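March 18, 2020

Bench top, day 7 of the finish business. Writing this down mostly so I don't repeat November, when I scrubbed half the old top with the wrong pad and then couldn't remember which half.

So, the surface. I went over the whole thing this morning with the gray Engelbrecht pad (the soft one, blue package, second drawer) and then the vacuum and then a damp rag. Let it sit while I ate. It still feels a tiny bit furry if you drag the back of your hand toward the window, smooth the other way. I'd like one more light pass before any oil goes on, but I'm scared of taking too much off near the front edge where everybody leans!

Color question is still open. I keep going back and forth. In the can the Brumance oil looks like weak tea and on the scrap it went a lot yellower than I wanted, almost orange by the end of the day. I like the wood the way it is bare, kind of pale with some pink in it, and I'd hate to lose that. The Drirbridge soap finish barely changed the scrap at all, but then I set a coffee mug on it and got a ring in 4 minutes. Hmm. Could do soap on top of a very thin coat of something clear? I've never tried it and don't know if the soap would even take. 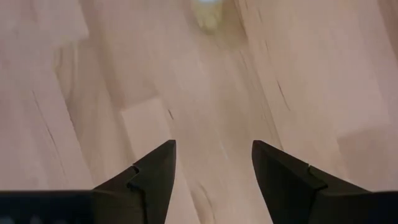 *Bench top. Pale with a bit of pink, slightly darker lines where the planks meet.*

Joints: I ran a fingernail along all of them after the vacuum. Most I can hardly feel. The one closest to the vise has a lip, left side proud, and it catches a sheet of paper if you slide it across. I don't want to plane it. Card scraper first, then see. If anyone else gets to it before me, please go with the grain and stop early, I can always take off more on Friday.

There's also old glue in the joint near the back corner, maybe a hand's length of it. Picked at it with the dull chisel and got some out, the rest is staying for now (it'll show up as a light patch under oil, another point for soap).

Scrap test, batch two, all from the offcut behind the door:

- bare, wiped only
- Drirbridge soap, two coats
- Drirbridge soap, four coats
- Brumance oil, one thin coat rubbed off right away
- same oil, left on through lunch, which I already regret because it's sticky as anything

They're on the windowsill with pencil labels on the undersides. Please don't stack them!! The oil ones need air, and the rags are hanging flat outside, don't ball them up in the trash.

Paper: we're down to the last sleeve of the fine stuff. Wakden has it under part no. 231, and if we're ordering anyway I want a couple more of the gray pads and a new card scraper, the old one has a burr on one corner that leaves a track. I did look at what 3,000 grit would do on the offcut, just for fun. Very pretty, very shiny, and the soap beaded up and slid right off. So no.

Next: scraper on the vise joint, light pass with the pad, vacuum, look at the scraps in morning light and pick one. Keep mugs off it until then, mine included.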